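Sortieren in zwei Körbe: Obst und Kleinteile
Bildergalerie, Stand 3 Aug 2022

Gegenstand der Galerie ist eine einfache Sortieraufgabe auf weißer Tischplatte. Loses Gut wird auf zwei Flechtkörbe verteilt: dunkelbraun für Kleinteile und Flaschen, hell orangebraun für Obst. Beide Körbe sind rechteckig, haben ausgestellte Wände und einen gerollten Rand. Die Bilder sind nicht chronologisch geordnet.

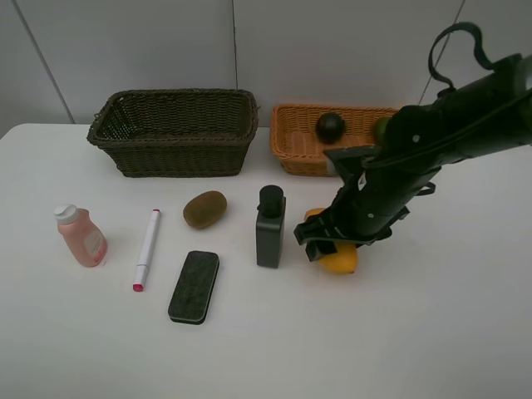 Auf der Platte: rosa Flasche mit weißem Klappdeckel, weißer Marker, Kiwi, Tafelwischer aus dunkelgrauem Filz, schwarze Flasche, Mango. Im hellen Korb eine Limette und eine dunkelgrüne, avocadoähnliche Frucht.
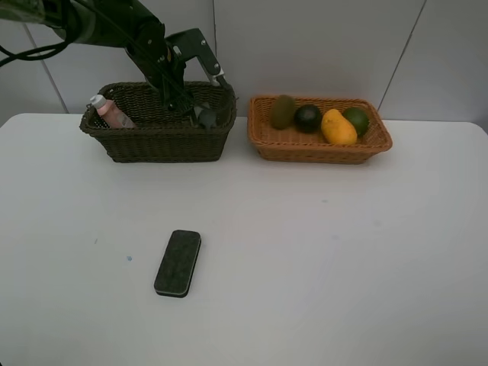

Rosa Flasche im dunklen Korb, schräg an der linken Innenwand. Im hellen Korb vier Früchte annähernd in einer Reihe, links außen die Kiwi.

Zuordnung
Dunkler Korb: Flaschen, Stifte, Wischer, sonstige Kleinteile. Heller Korb: ausschließlich Obst. Mischbelegung gilt als Fehler, auch wenn in einem der Körbe kein Platz mehr ist. In diesem Fall bleibt das Teil auf der Platte liegen und wird in der Liste als Rest geführt.

Lage im Korb
Hohe Flaschen dürfen schräg stehen, sofern der Verschluss oben liegt. Marker werden flach eingelegt, Kappe geschlossen. Obst soll nebeneinander liegen, nicht gestapelt. Druckempfindliche Früchte (reife Mango, Avocado) kommen zuletzt in den Korb.

Flechtkörbe
Die Zuordnung nach Farbe des Geflechts hat sich gegenüber Etiketten bewährt, weil sie auch bei schrägem Blick auf den Tisch erkennbar bleibt. Nachteil des dunklen Geflechts: Dunkle Teile am Boden sind schlecht zu sehen. Zur Kontrolle wird der Korb daher nach jedem Durchgang vollständig geleert. Reinigung trocken mit Bürste, keine Nassreinigung.

Belegung der Platte
Mindestabstand zwischen zwei Teilen beim Auslegen: 30 mm. Zwischen den Körben bleibt ein schmaler Spalt. Ausgelegt wird ohne feste Reihenfolge; Obst und Kleinteile liegen gemischt. Stehende Flaschen nicht direkt vor einen Korbrand stellen.

Protokoll
Bisher liegen fast 200 Durchgänge vor, davon 80 mit der aktuellen Zuordnung. Ältere Durchgänge wurden mit nur einem Korb ausgeführt und sind nicht vergleichbar. Die Listen werden unter der Bezeichnung Kandside geführt, die Bilder unter derselben Bezeichnung mit laufender Nummer abgelegt. Eine Erweiterung auf drei Körbe ist für November vorgesehen.

Zusammenstellung der Galerie: Neleo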